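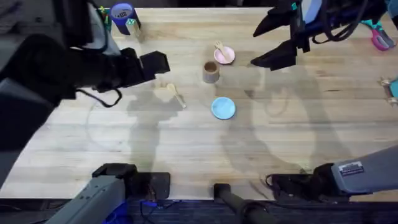

Grirance: two-arm table tidying, data and notes

Hello, and thank you for stopping by. Grirance is a set of recordings of two robot arms working over the same tabletop, which we put together to study one fairly narrow question: when two arms share a small space, how much does it help the policy to see the table from the wrists as well as from above? If you only came for the numbers, skip down to Results, and no hard feelings.

What's in the release

There are 200 episodes, each one a single attempt at a tableware task with small cups, bowls, plates, spoons and forks. Every episode has a fixed view of the table, one wrist view per arm, joint positions and gripper openings for both arms, and a short text instruction. The instructions are written the way a person would say them at home ("put the fork on the pink plate"), and we left the odd wording alone on purpose.

Objects are light and cheap, and you should be able to find close matches in any toy or party store. We moved them by hand between episodes without a fixed layout, so please don't expect a grid. In many episodes there are other things near the edges of the table that have nothing to do with the instruction. We kept those in, and I'd gently encourage you to train with them before you start cropping.

The wrist views

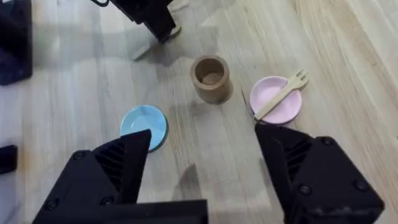 Photo: Makis Liapis / Grirance project

From the wrist you get both fingers of that arm's own gripper at the bottom of the picture, and often part of the other arm too. The fingers can hide a good piece of whatever is being reached for, like the blue plate behind the left fingertip. Shadows from the arms fall across the wood in both kinds of view. Our early models were terribly fond of shadows, and we spent most of July sorting that out with brightness changes during training.

Method, briefly

We trained the same policy 3 ways: fixed view only, wrist views only, and all views together. The network, which we call Plillau, is a plain transformer that predicts a short run of joint targets for both arms at once. Training settings are in the config folder, one file per variant, and each variant was trained with 5 seeds.

Results

On held-out layouts, the all-views policy finished roughly 38 percent more episodes than the fixed-view one. The wrist-only policy picked things up nicely but was poor at keeping the arms out of each other's way. Full tables are in results.csv.

Known problems

A few episodes have a late start on one wrist stream; they're listed in known_issues.txt. Spoons are over-represented compared with forks. All recordings come from one table, so please test on your own before making big claims.

Contact

Write to Makis Liapis through the issue tracker. Questions from students are very welcome, and so are corrections!

Last updated 18/02/2019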